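I took the Friday off for the Statdale lab's open day and would happily have taken the whole week. The parking is awful (give yourself 40 minutes if you're coming from the east side), the coffee is decent, and they let you stand as close to the machines as a strip of floor tape allows.

Most people went straight for the big hall with the conveyors. I got as far as the second door on the left and stayed there, because that's where Bindu Ramasamy was running the sorting cell, and she was in the mood to talk about upkeep! Not many open days give you that. You usually get a demo, a wave and a brochure.

## The Mustedano cell

They call it Mustedano, after a town one of the original crew came from. The job is drink containers: cups, bottles and cans get picked up off a white table and put where they belong, or one inside another, depending on the task that day. It sounds simple until you watch someone try to keep it working for a month.

Bindu's first point was that the table matters as much as the arm. Bits of coloured tape on the surface mark positions, so that anybody on the crew can lay out a run the way the last person did. Tape lifts. It gets cleaned off by somebody keen with a cloth. So every morning starts with a check of the marks against a printed sheet, and any that have crept get peeled and laid again before the power goes on.

Then the fingers. These are blue, soft-looking things with ribs up the inside, and they're the part that wears. I got to squeeze a spare one and it's lovely — it gives along the inner face and folds a little toward your thumb. Bindu swaps a pair after 700 picks whether they look tired or not. She used to wait until she saw a split, and in April that cost her an afternoon, when one finger had gone soft at the root and every cup was being lifted on a lean.

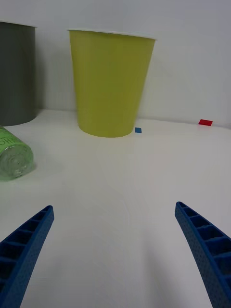
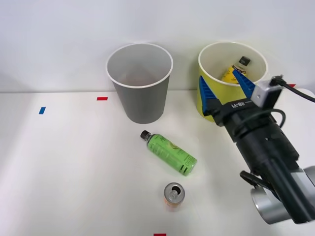

I asked what she looks at first when a pick goes wrong, expecting something about software. She said she looks at the cable. There's a loop near the wrist that has to be long enough for the joint to turn all the way, and short enough that it doesn't snag or droop in front of the little camera. She had me hold a piece of the same cable and bend it back and forth to feel where it starts to resist. After that comes the camera mount (two screws, both marked with a paint line so you can see if they've turned), then the lens, which gets a wipe with a dry cloth and nothing else. Only after all of that does she open the laptop.

Paper cups are the fussiest customers, apparently. Close the fingers too hard and the wall buckles, too softly and the cup slides. Her trick is to set the grip on a fresh cup and then try it again on one that's been handled 200 times, and if it holds both she leaves the number alone. Bottles lying on their sides are a different headache, as they like to roll when a fingertip touches them off centre. I could have listened to this for hours, and I think I nearly did.

## A word with Aled

Aled Prydderch looks after spare parts for all the cells, and his cupboard was my second favourite thing of the day. Everything is in labelled Novix trays: finger pairs, mounting screws, cable clips, rolls of tape in each colour. The rule is that you write down what you took and why, and the "why" column makes wonderful reading. "Dropped." "Dropped again." "Colour annoyed Bindu."

He also showed me the logbook, a plain paper one. They tried keeping it on a tablet and people stopped filling it in, so back came the pen on a string. I flipped through a few pages and you can follow a single sticky joint for weeks, each person adding a line, until somebody finally found a washer in the wrong way round.

## If you're going

The Partington building next door is open too, but it's mostly posters. Wear flat shoes, bring a jumper (the air conditioning in the labs is fierce), and go to the cells before lunch while the crews are still doing their checks. They do another open day in spring, and I've already put my name on the list at the front desk.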